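Posting from the café in Sekthorpe again, thread incoming, mute me now if you've had enough of my table reports 🧵

**1/** Plan for today was the write-up for Güven Gezer (816 words, he wants 8 of them changed, we have been emailing about those 8 words for longer than it took me to write the rest). So off I went to the curved table by the green booth seat, my favourite spot in the whole place.

**2/** Reader, I have opened the document 3 times and changed "quite" to "rather". 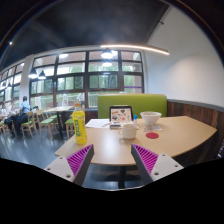
*Green tea, a mug and a good spread of paper. Very much a working table.*

**3/** Can we talk about how nice a curved table is though? You can sit anywhere along it and you're not jabbing a corner into your ribs every time you reach for your pen. The one I've got at home came from Mohammadi and it's all corners. I have bruises.

**4/** Also a big fan of a padded booth. Lime green is a brave choice but I think they've got away with it against the dark wood panelling. My sister says it looks like a dentist's. She is wrong and she knows it.

**5/** Right, drinks. I've been on a bit of a thing with Chinese bottled teas and fruit drinks ever since the shop in Plarnthorpe started doing a whole fridge of them. Green tea I knew I'd like. The one I keep going back for is the 冰糖雪梨, the rock sugar and pear one from 康师傅 (Master Kong). 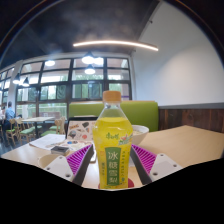
**6/** It's sweet, I'll warn you! More like the syrup out of a tin of pears than a juice. My nan would have had it for a sore throat and called it medicine. I have it with no excuse at all, in the afternoon, when I should be fixing 8 words.

**7/** Someone asked last time if you're meant to warm it up. I've tried it both ways. Cold for me, but warm in a mug was lovely back in September when I had that cough that went on for 29 days (yes I kept a tally, it was that sort of month).

**8/** The same bottle was a fair bit dearer when I spotted it in Doltumport, so if you're over that way, wait till you're in Plarnthorpe. 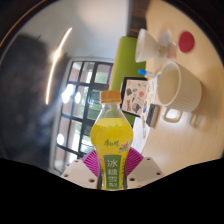

*冰糖雪梨 up close, with the little blossoms on the label. Ribbed mug also highly rated.*

**9/** Güven has just emailed. He liked "quite" better. Changing it back and getting a piece of cake, talk later x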